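Silicone sealant

Silicone sealant is a rubbery paste that cures into a flexible, watertight joint. I've been writing up sealants for the Weturico wiki for 2 years, and this one is still my favorite (yes, I have a favorite!). Most one-part types cure by pulling moisture out of the air, so a thick bead takes a lot longer than a thin one.
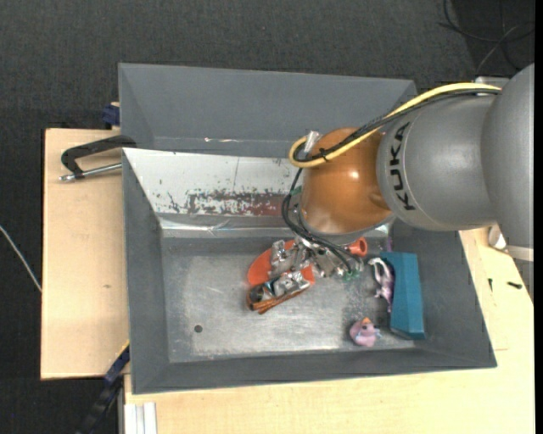
A KUKA arm over a gray metal bin.

Acetoxy grades smell like vinegar and can corrode copper, so I'd reach for a neutral-cure one around wiring or mirrors. Elsa Ljungberg swears by Toltia 811 for windows, and I mostly agree with her, though it skins over fast on a humid day. Paint won't stick to either kind.

See also: Butyl tape, Polyurethane sealant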